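Chapter 4
Bins, Tubs and Trays

Key terms: tote, load line, draft, nesting, stacking, scuff band, flaking, quarantine shelf

By the end of this chapter you should be able to:
choose an open container for a mixed lot of small goods
inspect a used bin and record its condition
place upright, soft and flat items in the same bin without damage
decide when a worn bin should be cleaned, downgraded or withdrawn

4.1 The container as equipment

Chapter 3 dealt with shelving, which stays where it is put. Bins move. In an ordinary storeroom a bin is lifted, slid, dropped, stacked, washed and stood on a bench many times before anyone thinks to look at it. Trainees learn early to check a ladder or a trolley before using it. The same habit should extend to the containers that hold the stock.

Throughout this book, "bin" means a rigid, open-topped container with a flat floor and four walls, meant to be carried by one or two people. "Tub" is used for round or flexible containers, and "tray" for anything shallower than the width of a hand. Suppliers are not consistent about these words. A Plaltholm catalogue will list as a tray what a Cabello catalogue calls a shallow tote, so order by dimensions and never by name alone.

Most storage bins have walls that slope inward from the rim to the floor. The slope is called draft. It allows the bins to be pulled from the mould when they are made, and it lets unloaded bins nest inside one another on the return trip. It also means the floor is smaller than the opening. A beginner who measures across the rim and calculates how many cartons will fit along the bottom will get the wrong answer, sometimes by a full row. Always measure the floor.

4.2 A short case: the Horkent storeroom

Horkent supplies household goods to small shops: cups, sponges, dish racks, brushes, storage jars. When Pavithra Varma took over the storeroom, the firm had 432 bins on its asset list. She asked Aravind Kotian to go through them shelf by shelf, with a marker and a roll of coloured tape. The job took most of April.

Of the 432 bins listed, 179 had wear that should have been written down and had not been. Most of these were still fit for use. The trouble was that no record existed, so staff could not tell an old scratch from a new one, and a bin with a split floor could go round the building several times before it was pulled out.

Varma introduced a one-line entry for each bin, giving its number, the wall affected and a plain description of the mark. She did not allow words such as "poor" or "bad". Kotian's first entries read "back wall, long scratches, upper half" and "floor, dull, no cracks". Anyone at Horkent could take the bin down and check the entry against it.

Consider before reading on: Why would "poor" be a less useful entry than "long scratches, upper half"? Who would need to read the entry, and what would they need to decide?

4.3 Where wear appears

Wear in an open bin follows the way the bin is used. Four places should be looked at every time.

The rim. Check for chips, burrs and whitening at the corners. Run a gloved hand around it.

The upper walls. Goods going in and out tend to leave thin, pale lines here. They are shallow and can usually be left alone.

The lower walls. Heavier scraping collects here, often in a band. Look closely at the bottom border of the band, where the surface may lift or flake. Flakes end up in the goods.

The floor. Dulling is normal. Cracks, holes and soft spots are not.

Discolouration should be recorded separately from scraping. A rust-coloured mark on a plastic wall may have come from a staple, a wire basket or a leaking tin, and a wipe with a damp cloth will often show whether it is on the surface or in it. If it comes off, clean the bin and make no entry. If it stays, write down its place and its size.

Light matters more than most people expect. Overhead light flattens a surface and hides shallow damage. Tilt the bin toward a window or hold a lamp low beside it, and look along the wall as well as straight at it. Jacqueline Ferrand, who wrote the inspection sheet used at Statska, has her staff do this at a bench about waist height, one wall at a time, turning the bin clockwise.

4.4 Mixed lots

A mixed lot is a group of unlike items held in one container: returns, samples, the contents of a display, the odds and ends left from a broken carton. Mixed lots are harder to store than uniform stock, and they make up a good part of the daily work.

Work from the floor up. Put firm, flat items down first. Stand tall items against a wall or, better, in a corner, where two sides support them. Soft items can go beside hard ones as padding, but should not be pushed under them, or they will come out creased. Stay below the load line, and if the bin has no load line, stop three fingers short of the rim.

Remember the draft when standing things up. A tall cup placed against a sloping wall has nothing vertical to rest against. It may lean, and whatever is placed next to it has to allow for the lean. Ilango Thomas, who ran the returns bench at Horkent, laid tall cups on their sides whenever a bin was going to be carried any distance.

Any bin with a mixed lot in it should carry a list on the outside. Items without a known home go to the quarantine shelf at the end of the shift, with the list still attached.

4.5 Reading a bin in use

Condition and contents are best recorded together, with the bin on the bench where both can be seen. Start with the walls and finish with the goods. The gray bin at the end of this section would take two lines on Varma's sheet. For the far wall: thin pale scratches across the upper part, a few small rusty marks lower down, then a whitish scuffed band with dark vertical scrapes and flaking along its lower border. For the contents: one tall dark green cup, leaning in the back left corner, and one bright blue piece, sponge-like, near the middle. The floor is worn and should be noted as well. Copy the two lines into your workbook, decide which mark you would want looked at again at the next inspection, and keep your answer for Exercise 4.2.
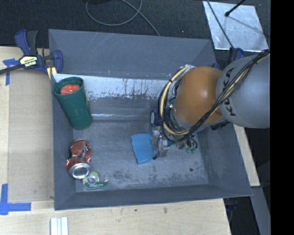
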